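How to oil a wood dining table (the quick version)

Updated Thu 18 June

Did ours again last weekend so writing it down while I remember. Works for any bare or previously oiled wood top. If yours is varnished or has that thick plastic-y finish, stop, wrong page – oil won't go in, it just sits there and gets sticky.

What you need

Hardwax oil or plain tung oil. I use the Lindix clear, small can, plenty left over
Sandpaper, 120 and 240 grit
Lint free rags, more than you think
White abrasive pad
Dish soap, bucket
Gloves

Step 1. Clear it off

Everything. Plants, appliances, the mail pile. Don't just slide stuff to one end and work around it, I tried that in March and got a lap line right down the middle that took a full re-sand to fix. Plant pots are the worst for rings so check under those first.
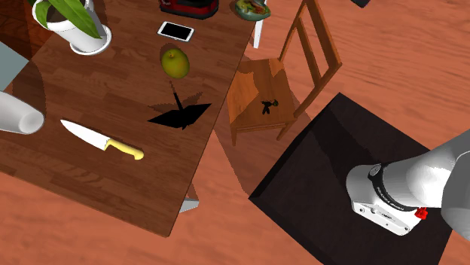

Step 2. Wash

Warm water, tiny bit of soap, wrung out rag. Wipe with plain water after. Then let it dry overnight. Not an hour. Overnight.

Step 3. Sand

120 first if there are rings or scratches, otherwise skip right to 240. Always with the grain. Go easy on the edges, they round over fast, and if the top is veneer go easy everywhere. Vacuum, then a barely damp rag. The damp rag raises the grain a little so one more light pass with the 240 once its dry.

Old dark ring that won't sand out? Oxalic acid cleaner, follow the label, rinse well, another night of drying. Anoying but it works.

Step 4. Oil, coat one

Stir the can, don't shake. Pour a small puddle, spread it thin with the white pad. Thin! Work a couple boards at a time, full length, so you always have a wet edge. Wait 8 minutes, then wipe off everything that's still shiny. If you leave it, it dries tacky and you will be scraping.

Do the underside too if you can stand it. Helps keep the top from cupping.

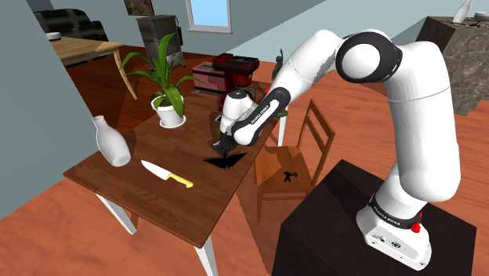 Step 5. Coat two

Next day. Same thing, less oil. Run your hand over it first – if it feels fuzzy, quick rub with the white pad, wipe dust, then oil. Two coats is enough for most tables. Third only if there are still dull patches.

Step 6. Wait

Light use after a day or two. No hot dishes, no wet glasses, no tablecloth for a week or whatever your can says. Mine says longer in humid weather.

RAGS. Read this bit even if you skip the rest. Oily rags can catch fire on there own, sitting in a heap. Lay them flat outside to dry or soak in water in a lidded metal can. Never balled up in the trash.

Upkeep

Wipe spills, coasters, the usual. Fresh thin coat when water stops beading. For scratches just sand the spot with 240 and dab a little oil on, feather it out.

Tried the Aveder wipes for in between – fine, bit pricey, smell like oranges.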